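Butterflies, a basket and somewhere to hang my necklaces

Gallery page, 14 December 2021

I've been promising a page on the butterfly corner for ages, so let's get on with it! It began with the wallpaper. I bought the end of a line from a little shop called Zaserell, five rolls for 82 pounds, and had no plan at all for where it would go. It sat under the stairs from May onwards and every time I got the hoover out I'd unroll a bit and have another look. In the end I stopped trying to be sensible and put it on all three sides (yes, all three) and I've been grinning at it ever since.

The rest of it is plants, pine and a bit of necklace untangling.
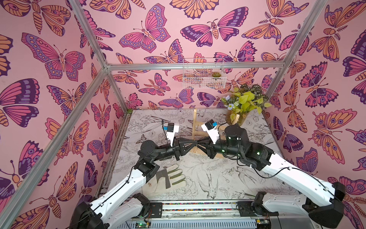 Pink on every side, with the white wire basket on the back wall and the little succulent tucked in its right-hand end.
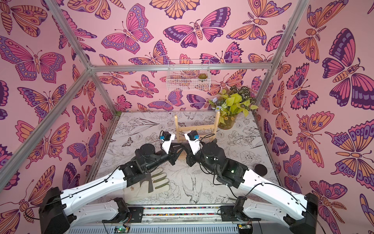

The plant pot in the corner, daisies by the rim, and the small pale pine piece out in the middle.

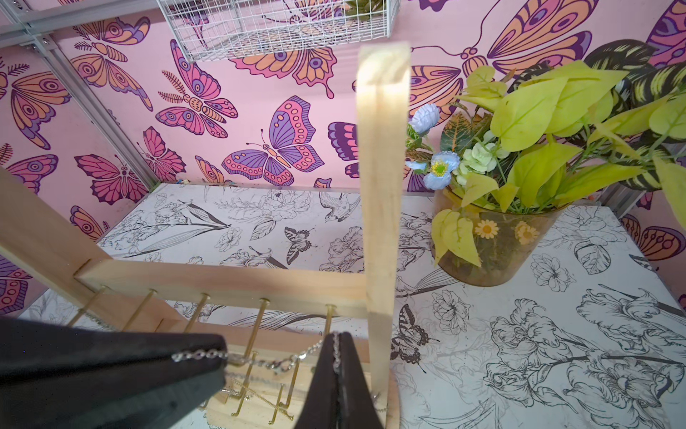
A silver chain, and behind it the pine jewellery stand with its row of five brass pegs. The gold ones down on the base are still in a knot!

Osman wrote in after I put the first few lines of this up, and said the wallpaper would give them a headache inside a week, but that they'd have the jewellery stand off me tomorrow. They wanted to know whether chains slide off round-headed pegs, having had a stand with plain straight ones where everything ended up on the floor each time a door banged. They also thought I ought to have picked one plain wall and let the butterflies have the other two.

I did think about the plain wall, I really did. I even had a tester pot of a soft plum colour and painted a square of card with it, and propped it up for a few days. It looked like a bruise. There are enough purples in the paper already, and as soon as you put a flat one next to them it goes muddy. If you're nervous of pattern I'd say try it somewhere you can shut the door on, or do the inside of a cupboard first. Mine was quite forgiving to hang, too - the butterflies overlap so much that a join a few millimetres out just disappears. I used one and a half tubs of paste and got most of it in my hair.

As for the pegs, the flat heads do the job. I haven't had a necklace come off yet, and I'm not gentle. What I would say is don't put more than two fine chains on the same peg. They creep round each other overnight, I'm sure of it, and then you're back to sitting there with a pin and a bad temper.

My way with a knotted chain, for anyone who asked last time: do the clasp up first so the loose ends can't go wandering, lay the whole thing flat, and tease at the middle of the knot with two pins. Don't pull. A tiny drop of baby oil helps with the really tight ones, then a rinse in warm water with a bit of washing-up liquid and a good dry on an old tea towel. Silver first, as that's what I wear most, and the gold can wait for a wet afternoon. I've got one from my gran that has been in a knot since I moved house and I'm saving it up.

A few bits people always ask about:

The stand is the Ulten, in pine, and it came flat with a bag of pegs and one sheet of instructions that I read upside down. It took me 10 minutes and one rude word. I've left it bare for now and might wax it in the spring.

The basket is from Nustau. It was listed as order code 609 when I got mine, though I think they've changed the page since. I like that you can see the paper through it, so it doesn't make a big white blot on the wall. Don't load it up with anything heavy, mind.

The table print is flowers, birds and more butterflies, all in black line on white, and that was pure luck. I'd had it long before the paper. My sister says it makes her want to get the felt tips out, and I've told her she's not to.

Next job is finding a home for the earrings, which are living in an egg box at the moment. If you've got a way of keeping studs in pairs that doesn't involve sewing, please leave me a comment!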